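Driso table top, 800 mm, matt white
Reviewed by Titilayo Ogunleye, February 2024

I bought the Driso from Gosgate to replace an old oak one. Delivery took four days and it was packed well.

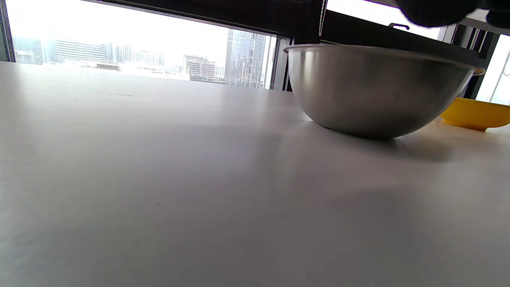 Cleaning
Washing-up liquid and a cloth do the job. Beetroot left a stain until I used bicarb. Smudges show up in daylight.

Fixing
The screws supplied were too short, so I bought my own. Four stars. 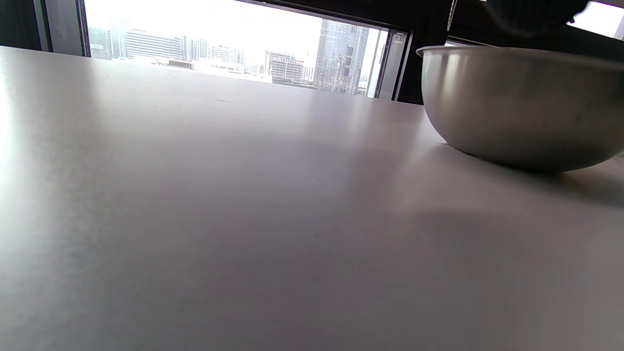
Steel mixing bowl on the white top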